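Toast for Supper, and Other October Habits

I gave up on cooking proper suppers somewhere in February, and I have to tell you, I haven't missed them much! My new thing is toast. Good bread, sliced thick, with whatever's in the fridge on top (beans and a fried egg is the current favorite, though I went through a long sardine phase that my sister would like to forget).

It all started with the seeded rye from Clornero, the little bakery on the Lurnton road. They only bake it twice a week and it sells out before lunch, so I buy 2 loaves, slice them both the minute I get home and freeze the slices flat on a tray. Then they go into a bag and I can pull out one at a time. Straight from the freezer to the toaster, no thawing, just a notch higher on the dial.

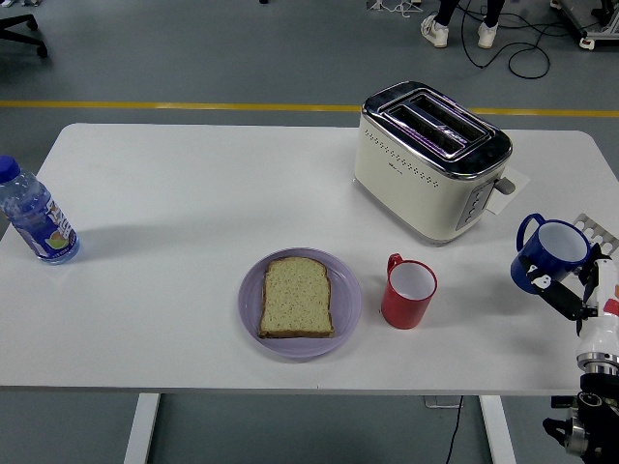
Cream toaster, lavender plate, red mug, blue mug.

Several of you wrote in after the last newsletter asking about the plum butter. OK, so it's my neighbor Mieczysław Witkowska's recipe and he gave me the nod to share it. You want 759 grams of pitted plums (he really does weigh them like that, don't ask me), 100 grams of sugar and a stick of cinnamon. Put it all in a wide pan on the lowest heat you've got and leave it most of the afternoon, stirring whenever you walk past. It's done when a spoon dragged across the bottom leaves a clean line. Fish out the cinnamon before you jar it up — I forgot once and it tasted like a candle.

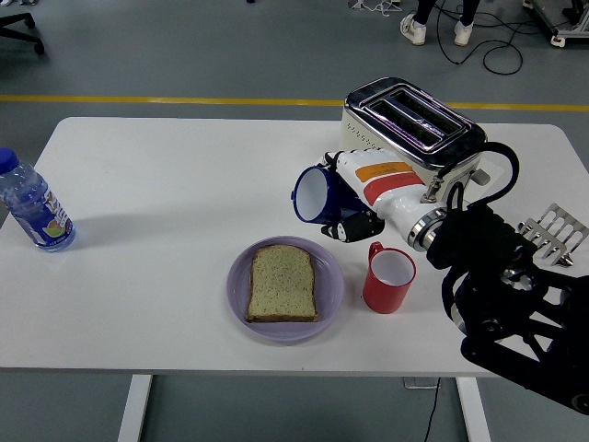
One slice on the plate, and mugs for the tea.

On top of toast with a bit of salty cheese, it's heaven. I've also stirred it into oatmeal and eaten it off a spoon standing at the sink, so no judgment from me whatever you do with it.

Next time: soup, finally, plus what I did with all those green tomatoes. If you've got a good chutney recipe, hit reply and send it over!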